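Print this page | E-mail this page

TUSTLOW HOUSEHOLD SWAP AND MEND GROUP
Minutes of the meeting held 18 February 2022

In the chair: Shoshana Kowalczyk
Minutes taken by: Shakuntala Sengar

1. Welcome
Shoshana welcomed everybody and thanked those who had come out in such dreadful weather. It was lovely to see the Nautiyal Street people back with us, and the lemon cake they brought did not last past item 2. The November minutes were read and approved, with one correction — the rent on the Garel Road store is paid up to the end of spring, and I had written summer. My apologies for that.

2. Money
The spring sale brought in 3,129 dollars and the little fall sale 1,079 dollars, which pleased us all very much. From this we agreed to set aside 800 dollars for new shelving at the store. Shoshana will get two prices and bring them to the next meeting.

3. Sorting of small household things
This took up the better part of the evening, and I will try to be fair to everyone who spoke. The general feeling was that lamps should have a shelf to themselves, with their shades left on, and that small upright things should go in bins so that they don't roll about and end up on the floor. There was a long and friendly talk about whether the bins should be sorted by color or by use. By use was agreed in the end, although two members would like it noted that they still prefer color.

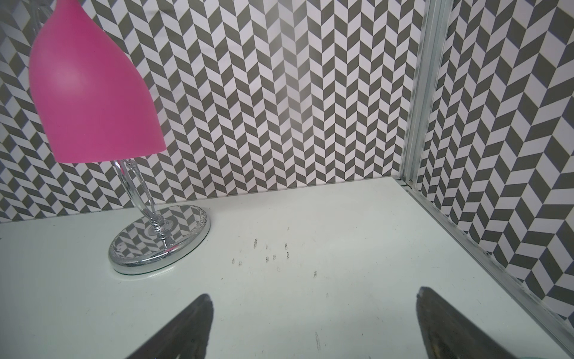
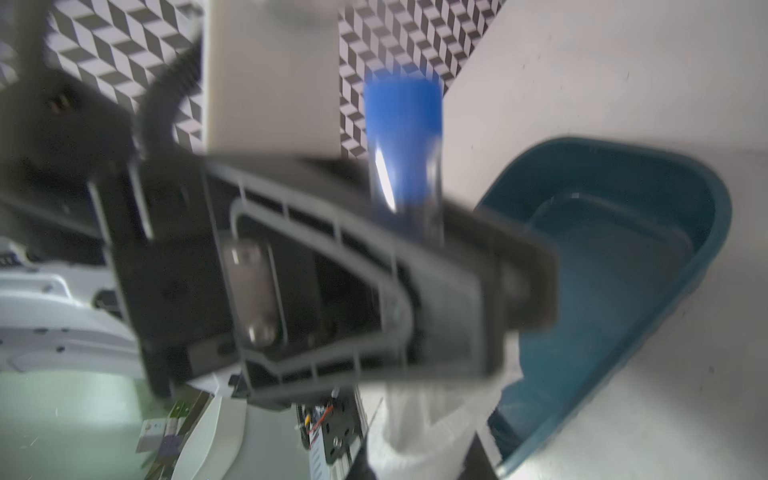
Photos: Tustlow Household Swap and Mend Group

The pink lamp with the clear stem and the shiny round base was much admired, and three of us would happily have taken it home. It was agreed to hold it for the Cesura raffle, where a cheerful thing like that should sell plenty of tickets. Shoshana asked that it be wrapped in a towel for the journey, shade and base separately if the shade will come off, and otherwise in the biggest box we have.

The teal bin will be kept for small kitchen and desk things for the time being. Anybody who finds a second one at a fair price is asked to buy it and bring me the receipt. Labels are to be written large, please — several of us had left our glasses at home last time and it made for slow work.

4. Mending table
We have 8 chairs waiting for glue and one for a new seat. Offers of clamps would be very welcome.

5. Any other business
The kettle at the store needs a new lid. Shakuntala will look in her own cupboard first.

The meeting closed with thanks to Shoshana for the use of her living room.

Last updated by S. Sengar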